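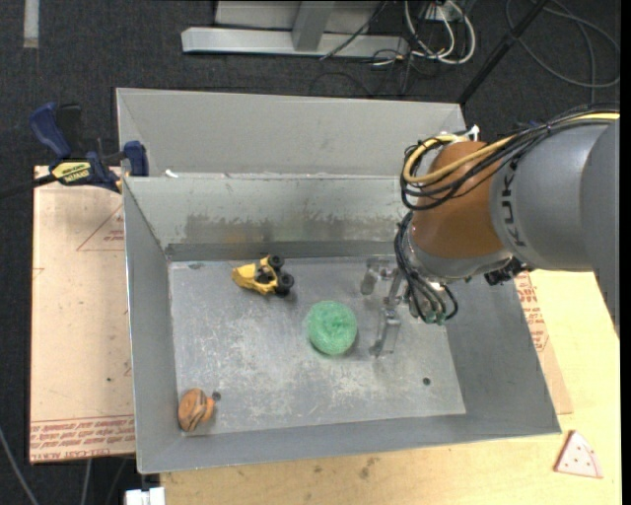
Toy and Tub Swap – Your Questions Answered

What can I bring?
Small toys, bath and kitchen odds and ends, anything that would fit in a shoebox. Toy cars and trucks go faster than anything else, so if your kids have outgrown theirs, please do think of us! We can take up to 30 items per family.

Do things have to be perfect?
Oh goodness, no. Scuffs are fine, and a well-loved truck is still a truck. We only ask that wheels stay on and nothing sharp is poking out.

What about mesh scrubbers and bath puffs?
New ones only, please. We get asked this a lot, and I know it feels wasteful to throw out one that still looks nice and round, but they hold on to soap and crumbs way down in the folds.

How should I clean toys before I drop them off?
Warm water, a little dish soap and an old toothbrush will do for most plastic. Take the batteries out first – I have forgotten this myself, more than once – and let everything dry overnight.

Can I use one of your metal bins to sort at home?
Yes, we lend them out for up to 12 days. They're heavier than they look, so bring a helper, and put a towel underneath if you're setting one on a good wood table. Spread things out on the bottom so you can see what you've got.

Where do I drop off?
At the Clurnby hall, side door, any Saturday morning until noon.

Who do I ask if my question isn't here?
Ask for Precious Manalo at the front desk, or leave a note in the box by the door.

Page updated 11/25/23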